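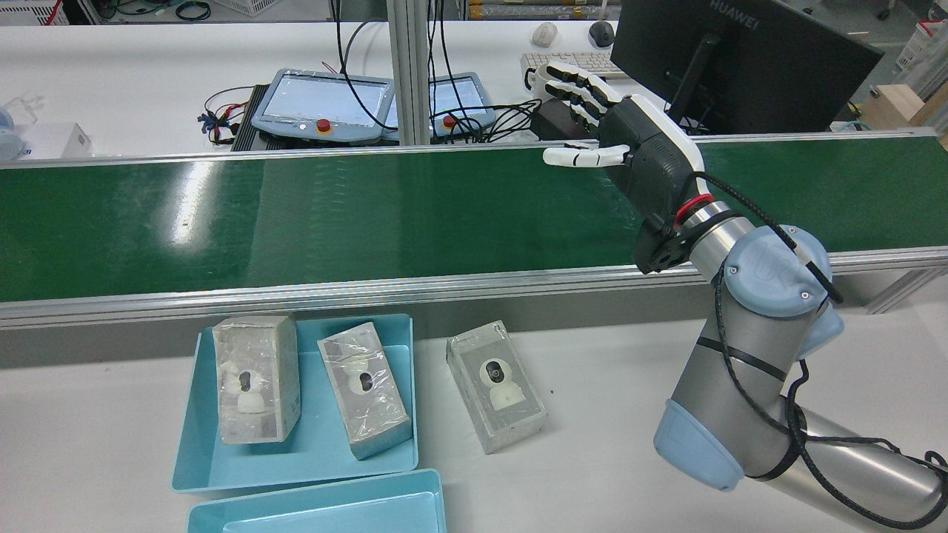
Cuaderno del puesto de empaquetado, abril, por la tarde

Empiezo por lo que quedó pendiente de la última entrada: el film. Las cajas de las cámaras llegan de Murstead ya retractiladas y el problema sigue siendo el brillo. Con las luces del techo encendidas al completo, la etiqueta se lee bien desde un lado de la mesa y desde el otro se ve una mancha blanca. Medí 1000 lux sobre la mesa con todo encendido y 600 con la fila de la pared apagada. Con 600 se lee mejor y no se cansa la vista. Lo dejo así hasta que alguien proteste.

La cinta también brilla, sobre todo por el centro y hacia la izquierda, pero ahí molesta menos. Lo que sí conviene vigilar son las rozaduras claras en el verde. Pasé un paño con jabón neutro y siguen igual, así que son marcas del material. No usar alcohol, que en la cinta vieja de Groneo dejó cercos mates.

Bandejas. Nos quedamos con las azul claro. Las probamos en Maihi con cajas sin film y entraban de pie sin problema. Con film la cosa cambia: el plástico resbala contra el plástico y la caja se va inclinando hasta apoyarse en la pared o en la caja de al lado. Para el recuento da lo mismo, pero si se inclina mucho tapa la cara donde va impresa la cámara, y es la que miramos para comprobar el modelo. Brodie propone poner una lámina de goma fina en el fondo. Tengo un recorte de otro trabajo y lo probaré mañana por la mañana en una sola bandeja, para comparar.

Altura de la mesa: 900 mm. Yotolzin dice que para ella está bien y Ashton la querría más alta. No la toco de momento – si subimos la mesa, el carril de aluminio queda por debajo y las bandejas se pueden deslizar encima de la cinta.
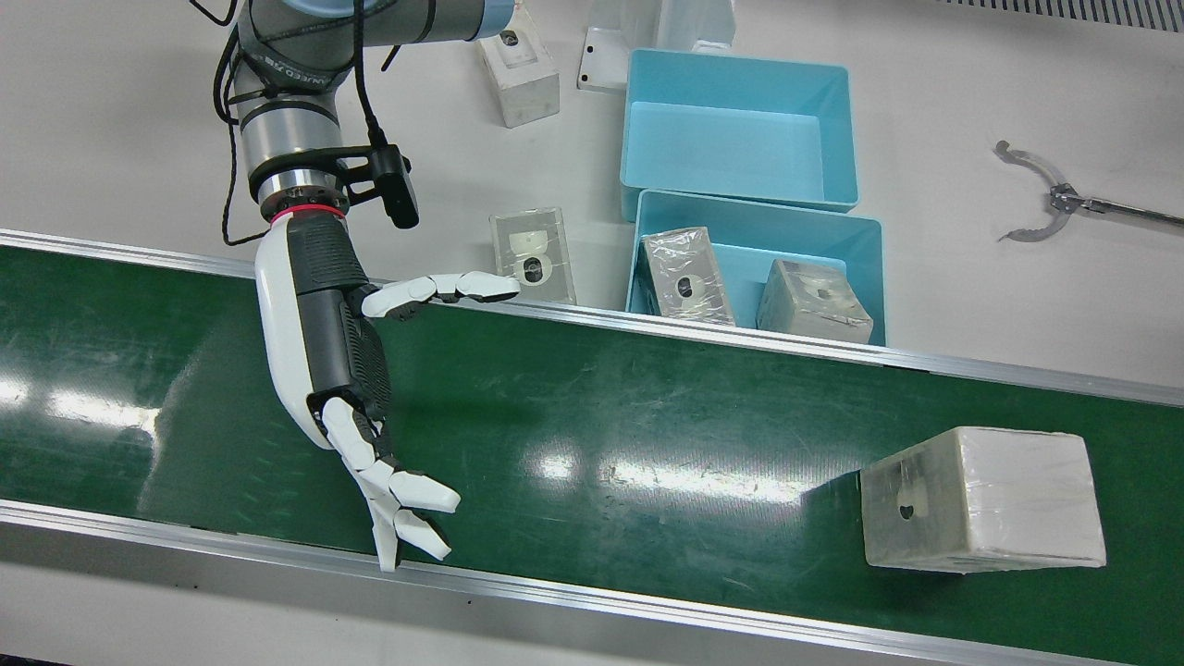

Paquetes grandes. Van directos sobre la cinta, sin bandeja. El film de estos viene más flojo, con arrugas, y al arrastrarlos con la mano se engancha un poco en los bordes. Apuntado para el proveedor: pedir que tensen más el retráctil o que usen un film más grueso. Mientras tanto, levantar el paquete para cambiarlo de sitio, sin empujarlo.

Orden de trabajo que acordamos con Rawiri:
- Bandejas en la mesa, por el lado de la cinta, nunca encima del carril.
- Cajas pequeñas de pie, con la cara impresa a la vista.
- Si el film está roto, la caja se aparta y se anota. No se pega con cinta adhesiva.
- El bloque de metacrilato transparente se queda en la mesa, detrás del carril. Casi no se ve y ya se ha ido dos veces a la basura con los recortes de film.

De la última caja de Brollden aparté 7 unidades con el film abierto por una esquina. El cartón está perfecto en todas, así que creo que el corte viene de la cuchilla con la que abren el embalaje exterior. Escribí a Ewan para que lo miren allí. Si confirma, cambiamos la instrucción de apertura y ponemos la cuchilla de hoja corta en el puesto de recepción.

Pendiente:
- goma para el fondo de la bandeja
- rotular el interruptor de la fila de la pared
- respuesta de Ewan sobre los cortes
- rollo de etiquetas mates, quedan pocas

Última actualización: abril, 18:40

Comentarios

Brodie Ngata: La goma que sea de la negra lisa. La estriada deja polvo en el film y luego hay que limpiar caja por caja.

Ashton Pearce: Sigo pensando que la mesa está baja, pero con las luces nuevas se trabaja mejor. Yo dejaría los 600.

Yolotzin Lozano: Es Yolotzin, con la ele antes de la te :) Las etiquetas mates están en el armario de abajo, detrás de las bolsas.

Ewan Pirihi: Recibido lo de los cortes. Pregunto en recepción y os digo.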